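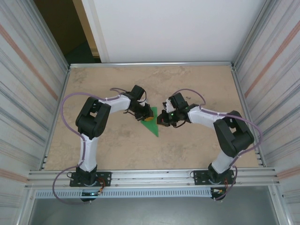
*Fig. 1. Two-arm cell, green workpiece between the grippers.*

Session 4 handout, Work and Machines (May). Bring this to the seminar, there are no spares. Slides go up later if I get the file to open.

**Case: Trurnell, Pluvcombe site.** Makes folded card inserts and sleeves. 46 people on the floor. Used to be all hand folding on the short runs, now part of it goes through cells with two arms. Reading is the Jalali chapter, pages in the pack.

## What the job was

- One folder, one bench, 500 pieces a shift on a good day
- Paid by the hour plus a bit for output
- Sore thumbs, sore necks. Comes up in nearly every interview
- But also: talking. Benches faced each other. Uyên Tô (folder, then cell minder) says she knew "everybody's children's exam results"

## What it is now

Tasks split three ways. Get these straight, people mixed them up in last year's essays:

1. **Loading and clearing.** Putting pieces in, taking them out. Lowest grade on the new pay scale.
2. **Minding.** One person, several cells. Watching, stopping, restarting, writing it down.
3. **Setting.** Changing a cell over to a new piece. Was two people from Grukico, the supplier, now mostly Arnulfo Yupanqui in-house.

Note where the skill went. Folders knew card by feel, which way it wants to go, when it's about to crack. Setters need that knowlege but weren't hired for it, so Arnulfo keeps walking over to ask Uyên. She isn't paid for the asking. Come back to this under *hidden work*, wk 6.

Thin stock is the hard bit. Grip too wide and it slides, too hard and it marks. Look at the small crease just above the finger tips in Fig. 2 and think about who would call that a fault: customer, setter, minder? Three different answers in the interviews.

*Fig. 2. Green sheet at the gripper fingers, close view.* 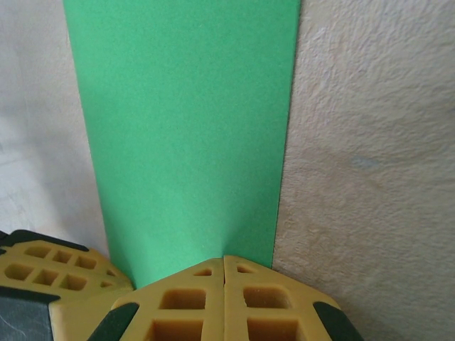
## Time and pace

- Hand folding: you set your own rhythm inside the shift
- Minding: long waits then everything at once. Ngân Hà logged 30 stops in one shift, most of them under a minute
- Breaks got harder, not easier. Who covers the cells?
- Log sheets. 2429 entries so far, read by the line manager, Bảo Bạch. Minders think the log is about them. He says its about the machines. Both can be true, see Jalali on records

## Pay and grading

Old grade: folder. New grades: loader, minder, setter. No one was let go in the first round but six folders moved down to loader on protected pay. Protection runs out. Ask what happens then, the firm's own paper doesn't say.

## For the seminar

Pairs, ten mins each, then swap:

- Write a job advert for a minder. What do you leave out?
- Should Uyên get paid for advising on settings? Out of whose budget
- Compare with the Âu warehouse case from session 2. Where is the waiting done, and who does it?

Essay plans to me by 4 pm, on paper please.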